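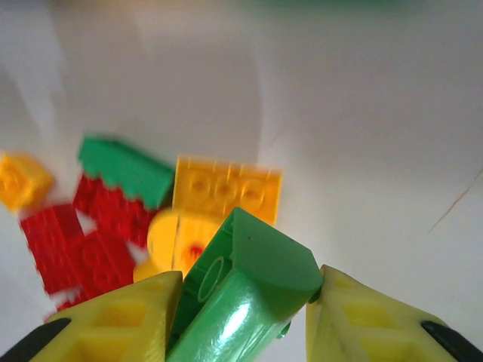 Wenddale Toy Library – Records and Lending Desk

README for the loans files

Last proper update 2018-07-01. Written fast, will tidy when the summer rush is over. If something in the files disagrees with this page, believe the files and tell Kerubo.

What this is

Loan records from the toy library, typed up from the paper cards and then, from the later part onwards, exported out of the lending program. One row per loan. Not one row per family, not one row per toy. People keep getting this wrong and then getting huge numbers for how many toys we own.

Also in the folder: the toy catalogue, the list of missing pieces, and the repairs book (part of it, see further down).

Who did what

Kerubo Mussa – typed most of the cards, decided the categories, keeps the master copy
Murdo Nisbet – repairs book, missing pieces list
Ingrid Delacroix – checking, the age bands, this page mostly
Ashwin Namboodiri – export from the lending program, fixing dates
Lungile Molefe – reading the bits of handwriting the rest of us gave up on

Files

loans.csv – the main one
toys.csv – catalogue, one row per toy or set
missing.csv – pieces reported missing at return
repairs.csv – what was mended and whether it went back on the shelf
categories.txt – short list of what each category means
old – folder, leave alone, Ashwin still needs it for comparing

All plain comma files. Open in whatever you like but if you use a spreadsheet DON'T save over the original, it eats the leading zeros on the toy numbers and then nothing matches up. This has happened. Twice.

Columns in loans.csv

loan_id – just a running number. Gaps are cards that were blank or spoiled.
toy_no – matches toys.csv. Five characters, starts with zeros, see above.
out_date – year, month, day.
due_date – normally three weeks on. Holiday loans are longer.
back_date – empty means not back, OR back and not stamped. Sorry. See Known problems.
band – age band of the child the loan was for, as told to us at the desk. Not checked.
branch – Gokarley or Jetis.
condition_out, condition_back – good, fair, poor, blank.
note – free text, shortened. Names taken out.

Columns in toys.csv

toy_no
title – what it says on the shelf label, so not always what it says on the box
category
pieces – how many there should be in the bag. Blank for bricks sold or given loose.
bought_or_given – b or g
maker – only where we know it. Most of the older wooden things say Ruotsalainen, that is the maker's stamp on the bottom and not a person.
in_use – y or n

Categories

Puzzles, pretend play, building, wheels, music, baby, outdoors, games with rules, other.

Building covers anything that stacks or locks together. Loose bricks go in by colour and shape and nothing else, so a green one with a rounded end is down as "brick, green, rounded" and that is all you'll get. We tried putting the set each brick came from and gave up inside a week. Donations arrive in carrier bags, all mixed.

Pretend play includes dressing up. It also includes the till, which Murdo thinks should be games. It's staying where it is.

Outdoors is things too big to carry home on the bus, basically. The paddling pool is in outdoors. The sand tray is in other, no idea why, it was like that when we got the cards and changing it would break the yearly totals.

Two branches

Gokarley is the older one, in the hall behind the chapel. Cards go right back to the start there.

Jetis opened later in the old shoe shop. Used the lending program from the first day so the records are a lot cleaner. Please don't compare lateness between the two without thinking about that. At Gokarley a late toy was only written down as late if whoever was on the desk felt like it. At Jetis the program does it whether you like it or not.

Some toys moved between branches. The branch column is where the loan was made. It does not say where the toy lives.

How the cards were typed up

Boxes of cards, one box at a time, Kerubo typing and someone else reading out. Every 20th card was read out again by a different person and compared. Where the two didn't match the whole bundle was done over. Slow but it found a lot of sevens that were ones.

Lungile did the worst box on her own, the damp one. 19 cards in it could not be read at all and are in as a row with a loan_id and nothing else. Left in on purpose so that the running numbers still match the box. Filter them out if they get in your way.

Dates before the lending program are the stamp date. The stamp did not always get moved on in the morning so a loan might be a day out. Don't do anything clever with days of the week.

Sizes

The catalogue passed 1,000 toy numbers a while back. That isn't how many toys are on the shelves – numbers are never used again once a toy is thrown out, so use in_use = y if you want the real shelf.

The repairs book has 70 entries typed so far. More on paper. Murdo is going as quick as he can.

What we took out

Family names, addresses, phone numbers, membership numbers. Children's names obviously. Notes were read through one by one and anything that pointed at a particular family was cut or made vaguer. "Left at nan's in" and then a village became "left at relative's".

Membership numbers were swapped for nothing at all. So you can't follow one family through the file. We know that makes it less useful. We talked about a made-up number for each family, and Ingrid said no, small valley, everyone knows who had the big red trike all of one winter. Agreed in the end.

If you spot something we missed in the notes please say straight away, don't wait.

Good for

Seeing which kinds of toys go out and when. Puzzles in the wet months, wheels in spring, that sort of thing.
Deciding what to buy.
How long things last before they need mending, with care.
School projects. The Year 6 lot did nice graphs with an earlier copy.

Not good for

Anything about how many children there are in Wenddale or how many of them play with what. It's only who came through the door.
Anything about particular families.
Saying a toy is "popular". A toy that is out all the time might just be one that somebody kept. The marble run is the famous one here, looks like our top toy by days out, and for most of that it was under a sofa.
Comparing makers. Too few have the maker filled in.

Known problems

back_date blank. As above. For Gokarley you can't tell "never came back" from "came back and went straight on the shelf". Best thing is check whether the same toy_no goes out again afterwards. If it does, it came back.

Age bands changed. Used to be baby / toddler / child. Now it's in years. Old ones have been left as they were, there's no sensible way of splitting "child".

Condition is a matter of opinion. Kerubo's "fair" is other people's "poor". Don't read much into one step up or down. Toys do not get better while they are out, but you will find some that did.

Missing pieces. Reported missing at return, which means someone counted. On busy mornings they didn't. Also pieces turn up later in another bag and missing.csv isn't always put right. There's a found column but it is patchy.

Same toy twice. A few toys lost their label and got a new number. We have joined the ones we noticed. The note in toys.csv says "was" and then the old number.

Accents in titles came out wrong in one export, so you may see odd symbols in the middle of words. Ashwin has a fix, not run it yet.

Titles are spelt how they were spelt. There are four ways of writing xylophone. Use toy_no.

Repairs

Short codes in repairs.csv: G glued, S sewn, P part replaced, W washed only, X gave up. X should always go with in_use = n in the catalogue. If you find one that doesnt, tell Murdo and he'll go and look on the shelf.

Batteries are not repairs. Were counted as repairs in the early pages, have been taken out again.

To do

Finish typing repairs
Run the accents fix
Merge the four xylophones
Proper list of holiday loan dates, at the moment it's in Ingrid's head
Decide about the sand tray
Rename band to age_band – waiting till after July so we don't break what the school is using

Using it

Use it for what you want so long as you're not selling it. Say it came from Wenddale Toy Library. Let us see what you made, we put them up on the wall at Jetis.

Don't put it together with other lists to try and work out who borrowed what. That's the one thing we will be cross about.

Questions and mistakes

Mistakes in loans or catalogue – Kerubo
Dates looking strange – Ashwin
Repairs and missing peices – Murdo
Anything else – leave a note at either desk in the tray marked Records. Put the toy_no or loan_id on it please, "the one with the wheels" is no use to us.

Changes

Latest – damp box added, battery rows taken out of repairs, branch filled in for all rows
Before that – notes read through again, more place names cut
First – Jetis export only, no cards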